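Rarncombe bedding notes

Short notes and pics on making and stripping beds, kept by Vy Đào and Trygve Lindholm. 155 clips, 81 from the upstairs bedrooms, rest from the Grekell flat. Updated 1 May 2026.

What's in it: pillows, covers, folded blankets, whole bundles when someone was in a rush. Patterned and plain both. No cribs yet — maybe July.

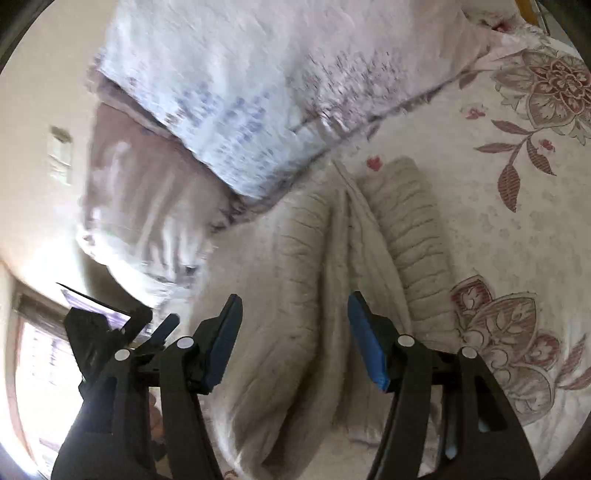

White bedding with lavender and grey print, mid-move. Mauve-pink fold underneath.

Labels: one per clip. lift, shake, fold, tuck, other. Use "lift" if the bundle is off the mattress at all, even a corner. Blurry ones stay in, dont drop them.

Colors are typed by hand so expect lilac / lavender / mauve mixups. Essam is going thru them, 59 left.

Known problems: "shake" and "lift" overlap a lot. Pillow vs. bundle is a judgement call — put "bundle" if unsure.

Questions or bad labels, ask Vy.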